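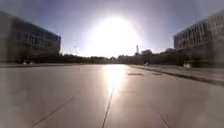
Speaker notes – outdoor navigation on a shop-built rover
Oratile Matlala, Saturday session, 20 min plus questions

Slide 1. Title
Say name, say which bench I work at. Mention that the parts list is on the shared drive and they don't need to copy anything down. Leave the title up while people sit.

Slide 2. What the thing is
Four-wheel skid steer base, welded in the shared shop from offcuts. Two geared motors a side, one driver board, one single-board computer, one wide-angle camera. No lidar. Wheel encoders on the rear axle only. Top speed limited in software to a walking pace.
Project name is Dreltus. The previous base was Kolev and it is now a plant stand. Don't spend time on Kolev unless asked.

Slide 3. The problem
Indoors it follows a lane marked with tape and does it well. Outdoors there is no tape. The plan was to use whatever edges the ground already has: curbs, slab joints, the line where paving stops and planting starts.
Large paved areas are the worst case for this. Lots of floor, few features, everything useful is far away.

Slide 4. Low sun
Spend the most time on this slide.
Driving into the sun, auto exposure has two bad choices. If it meters on the sky, the buildings go to charcoal and the shaded ground beside them loses detail. If it meters on the ground, the sky clips and the glare spreads.
The second problem is the reflection. Pale concrete at a shallow angle throws a bright band down the middle of the pavement, right where the rover wants to look. The segmentation model had seen very few of these. It labelled the band as sky, and the planner will not drive on sky.
Pause here. People usually want to ask something.

Slide 5. Slab joints
Joints are thin dark lines, so the first edge detector picked them up as curbs. A curb also has a shadow on its face and gets thicker as it comes toward the camera. A joint gets thicker too, but much less. We now require a minimum width for a given image row before a line counts as an obstacle.
Dark flat patches (grates, covers, inserts) get the same treatment. If the patch has no visible height it goes into the map as "flat, unknown" and the rover slows down. It does not stop. There was a disagreement in the shop over that and I lost it, then changed my mind.

Slide 6. Lens distortion
The lens is wide enough that buildings on both sides lean toward the middle and a straight joint near the wheels comes out as a curve. Before calibration the rover tried to follow the curve.
Calibrated with a printed checkerboard glued to a flat cupboard door. 70 views. The first set was useless: the board was always in the centre and the corners of the image were never covered. Tilt the board, and push it right out into the corners.
Corner falloff is still there. Correct it if your threshold is global. Ours is local, so we left it.

Slide 7. What was changed
Exposure: metering zone moved to the lower half of the image, with the top third ignored.
Shade: a printed hood over the lens. Helps with sun just outside the view and does nothing for sun inside it.
Model: retrained with 500 extra stills, all of them into low sun, labelled by hand over most of November. I would not do the labelling on a laptop trackpad again.
Planner: if the centre of the image is saturated, hold the last heading on the encoders for 2 seconds, then stop.

Slide 8. Mounting
Camera bracket is Tiretti, version in the drive folder. Print it solid. The hollow one flexed on slab joints and the horizon moved up and down enough to upset the row-based width check from slide 5.
Use locking nuts. Put a drop of thread locker on the pivot as well.

Slide 9. Not solved
Wet paving. Same reflection problem but it turns up anywhere, with the sun behind cloud.
Long shadows from trees in late afternoon. Sometimes taken for a paving edge, sometimes not. No pattern found yet.
Heading drift with rear encoders only. Hirnex, the next base, will have encoders on all four wheels and a cheap gyro.

Slide 10. Questions
Likely ones:
Why not GPS – tried it, the fix wanders badly between tall buildings.
Why not a polarizing filter – it helps with some reflections, but the rover turns and the filter doesn't turn with the light.
Battery – same pack as the shop's cordless drills.
Cost – say it is in the parts list.

Leave the drive link on screen. Pack up the extension cord, it belongs to the metal room.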